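September 27, 2023

Glue day again. Batch 3 of the wheat paste is so much better than the last two, I'm almost annoyed at how simple the fix was (sieve the flour first, who knew!). I used 100 g flour to 235 ml cold water, stirred it smooth and then kept it on a low heat until it went glossy. No lumps at all. Abimbola tried it on the spine of the old Padus atlas and says it brushes out nicely, though she'd still like it a touch thinner for tissue.
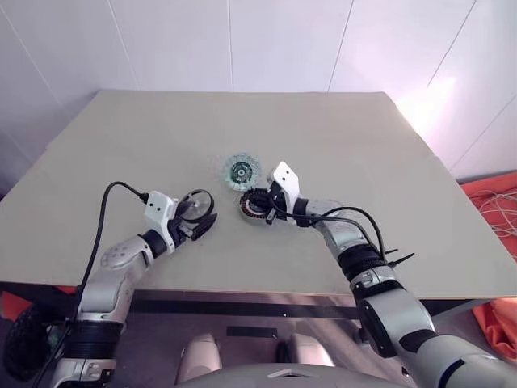

*Light beige tabletop, white panels behind.*

The offcuts I pasted in June have stayed flat, apart from the two on the heavy grey card, which have curled like crisps. I think I had the grain going the wrong way. Must mark it in pencil BEFORE cutting, I say this every time.

Still to do: ask Oluwatosin where the bone folder went, order more muslin from Warkard, and label the jar in the fridge before someone takes it for custard.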